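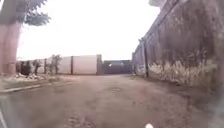
Serena Rizzi

2 min read

The Trorkus is a small outdoor patrol robot for unpaved access roads, service lanes and gated driveways. It is supplied by Tenberg as a complete kit: the vehicle, a forward wide-angle camera mounted low on the body, a charging base and a license for the Amato route software.

Routes are taught by driving them once under manual control. Amato stores the path and asks the operator to confirm each stopping point, including gates and junctions. One unit holds up to 6 routes. The longest route accepted at present is 2,000 meters, and longer perimeters must be divided between two units.

Packed earth, gravel and worn pavement are all within the approved range of surfaces. Deep mud is excluded from the warranty – buyers in wet regions should ask for a site survey before placing an order. On straight stretches beside a wall or fence, the robot keeps a set distance from the boundary and slows when a person or vehicle enters its path.

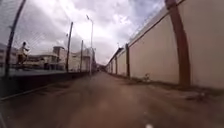

Skulldale wrote to us in January that the distance setting had been the most useful part of the kit, but that the manual explained it poorly and their staff had needed two calls to support before the robot stopped drifting toward the verge. The chapter on boundaries has been rewritten, and the new text is included with every unit.

Lanes between buildings require more care at setup. Satellite positioning may be weak close to tall walls, and in such places the Trorkus relies mainly on its camera.
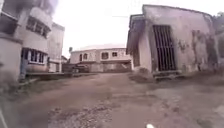
Operators should therefore teach these sections in daylight, at walking speed, and repeat the drive if parked vehicles have changed position.

The standard kit is priced at $2,158. The extended kit, with a second battery and a weather cover, is $2,703. Delivery and one day of on-site training are quoted separately. Orders and survey requests are handled by the Tenberg sales office.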